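# The Drellavberg grip-release fault

The **Drellavberg grip-release fault** was a software error in a robot training project carried out at the Drellavberg kitchen robotics laboratory. It caused a simulated robot arm to report that it had let go of an object when the object was, as far as the physics of the simulation was concerned, still attached to one of its fingers. The error went unnoticed through most of a long run of practice episodes, and it came to light only when the same control program was moved across to a real arm and began to misbehave over a real worktop. No person was hurt, though a good deal of crockery was lost and the work was set back by most of a season.

The fault is sometimes called the "sticky finger" in the laboratory's own papers, a name that seems to have come from Shamim Farooqui, who kept the project's log and had a liking for plain labels.

## Background

The Drellavberg group had set out to teach an arm the small, fiddly jobs of a household kitchen: clearing a worktop, putting food into a pan, moving a bottle out of the way of something else. Jobs of this kind are harder than they look, as anyone who has tidied up after a large family meal will know, and the group decided quite early that the arm should do nearly all of its practising in simulation, where an egg can be dropped as many times as one likes.

The simulation was built on an in-house package named Ikis, which dealt with the movement of objects and the forces between them. A second program, Danis, sat on top of it and made the decisions — where to reach, when to close the fingers, when to open them again. Farhad Moradi wrote most of Ikis and looked after it for the whole life of the project. Danis was chiefly the work of Shivam Chaudhary, who had come to the group from a background in warehouse sorting and brought with him a rather cautious style of programming that later proved useful.

Each practice episode began with a freshly laid-out kitchen. Food, utensils and containers were scattered over the worktop in a random arrangement, and the arm was given a single instruction to carry out. The first block of training ran to 2000 episodes.

## The fault

When a simulated gripper closes on an object, the program has to settle on some way of keeping the two together. Working out friction properly at every instant is slow work for a computer, and thin or rounded things tend to jitter and slide away in a manner that would never happen in a real hand. Ikis got round the difficulty with a shortcut. Once both fingers were touching an object, it created an invisible link between the object and the gripper, and when the fingers opened it took the link away again.

The trouble lay in the taking away. Ikis removed the link only if both fingers had lost contact with the object within the same step of the calculation. With a wide or regular shape this nearly always happened. With something narrow, held slightly off centre, one finger could come clear a moment before the other, and in that case the link to the slower finger stayed where it was. The gripper would then be fully open with the object still hanging from one fingertip.

Danis, for its part, judged a release by the width of the gap between the fingers and by nothing else. A wide gap meant that the job was done. The arm was therefore rewarded for putting things down when it had done nothing of the sort, and over many episodes it came to favour the very movements that produced the error, as these were quick and earned full marks.

## Discovery

The first signs appeared in August, when the trained program was loaded on to a real arm for its bench trials. Instead of lowering things gently to the surface, the arm opened its fingers some way above it and swept off to one side. In the simulation the stuck object would simply have travelled along with the finger and dropped off later, whenever the next grasp cleared the link. On the bench it fell. Two bowls and a milk jug were broken on the opening afternoon, and Custódio Fonseca, who was in charge of the trials, pressed the emergency stop and refused to restart the arm until somebody could tell him what it thought it was doing.

The early suspicion fell on the real gripper, which was taken apart, cleaned and put back together twice. Its timing was found to be perfectly good. Chaudhary then proposed looking backwards, and the group began to go through the stored episodes by eye, stopping each one at the step where Danis had recorded a release. It was slow going, and Farooqui's log from this period is full of remarks about tea.

The episode that settled the question was number 1735. The object was a striped popsicle, just the sort of narrow shape that Ikis handled badly, and the worktop held the usual jumble of kitchen things.
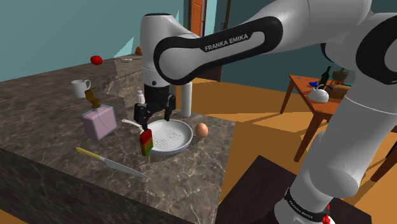 *Simulated worktop with the gripper fingers apart and the upper end of the popsicle meeting the tip of the left finger.*

Moradi found the cause in the Ikis source the same evening. He later wrote that he had put the two-finger condition in himself, to stop objects falling out of the hand when one finger lost contact for an instant, and that he had been rather pleased with it.

## Extent

Once the pattern was known, a short checking program was written to search the remaining records for links that had outlasted the opening of the fingers. It marked 374 of the 2000 episodes as affected. Long, thin objects made up the larger share, with small bottles and cutlery well represented, and broad items such as pans hardly appeared at all.

The group had at first hoped to discard the marked episodes and keep the rest. Arnaldo Peixoto, who reviewed the matter from outside the team, advised against it. His argument was that the arm's habits had been shaped gradually, so that episodes which looked clean had often been performed by a program already leaning towards the bad movement. The whole block was set aside in the end, with some grumbling, and training was begun afresh.

## Correction

Two changes were made. In Ikis, the link was divided into two halves, one for each finger, and each half was removed as soon as its own finger began to open. In Danis, a release was counted only when the object had come to rest on a surface and the gripper had moved clear of it.

A replacement block of 1000 episodes was run with both changes in place, and the bench trials were then repeated over a padded tray. Fonseca also asked for a limit on sideways speed just after the fingers open, and this was kept in later versions of the program even though the fault it guarded against had gone.

## Later use

The checking program was tidied up and released under the name Diệp. It reads stored episodes from a simulation and lists any moment at which an object and an open gripper are still joined. Several of the marked episodes, number 1735 among them, are supplied with it as test material, and the Drellavberg group still gives them to new members in their opening weeks, usually without telling them what to look for.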